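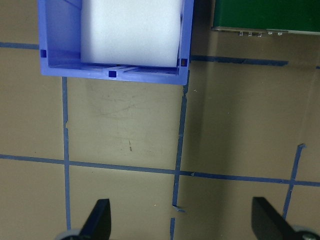
3.2 What people keep, and where they keep it

When we began visiting homes in Vernia, we expected to hear mostly about money. Foam blocks and cartons cost very little to the person opening the parcel, and we supposed that those who saved them did so out of thrift. The survey went to 976 households in Vernia and the neighboring town of Dumari, and 658 of them sent it back, many with long and generous notes in the margins for which we remain very grateful. Those notes soon led us away from our first idea.

Most of the people who wrote to us spoke of moving. They had moved once, or their parents had, and something had been broken on the way, a lamp or a set of cups, and ever since then it had felt wrong to throw good padding out. Others simply liked having it on hand (one reader of our draft confessed to the same habit, and so must we). A few kept foam for children's school projects, or for kneeling on in the garden in June.

Space turned out to matter a good deal more than we had allowed for. Foam is light, but it is bulky and won't fold, and a single block can take up most of the inside of a plastic bin, as it does in Figure 1. Of the households that returned the survey, 420 said that they had given up a shelf, a closet floor or part of a garage to packing material, and 70 of these had later bought something to store it in.
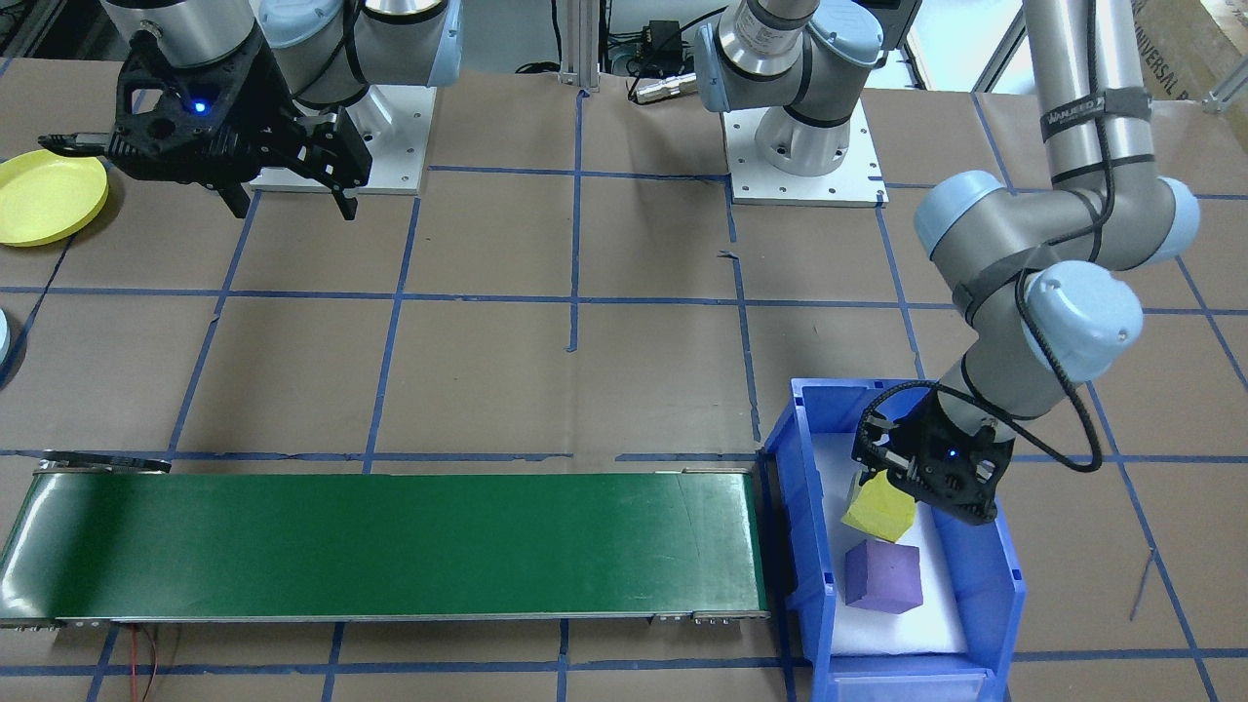 Paper was quite another matter. It went flat, it slid behind a cupboard, and it was used up in all sorts of small ways before anyone had to decide what to do with it. Our visits in Dumari left us with the impression that brown paper is hardly thought of as saved at all, even in homes with a thick stack of it by the back door. We return to this difference in Section 4, where we compare the answers of renters and owners.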